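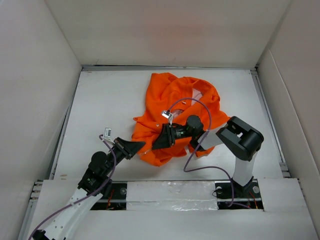

This page was last changed on 6th January, at 11:30.

Folding a long-sleeved garment is the household task of turning a shirt, blouse or light jacket into a flat, regular shape for a drawer or shelf. It is usually done on a table, bed or board.

Starting position
A garment taken from a pile is often crumpled, with the fabric lying over itself in several layers. The collar or neckline is a common place to start, as its curve can be found even when the sleeves are hidden. Buttons also help to show which side is the front. A bright color such as orange is easy to see against a white surface.

Method
The garment is shaken out and laid flat, and buttons are closed where needed. Each sleeve is brought across the back and turned down along the side. The body is then folded in half or in thirds from the hem.

Variations
The Postmont fold, described by Periklis Stergiou, uses 3 folds after the sleeves are in place. Busisiwe Mabuza's household manual, which runs to 133 pages, gives a narrower version for shallow drawers. In both, the collar is left on top.

See also
Ironing
Laundry
Clothes hanger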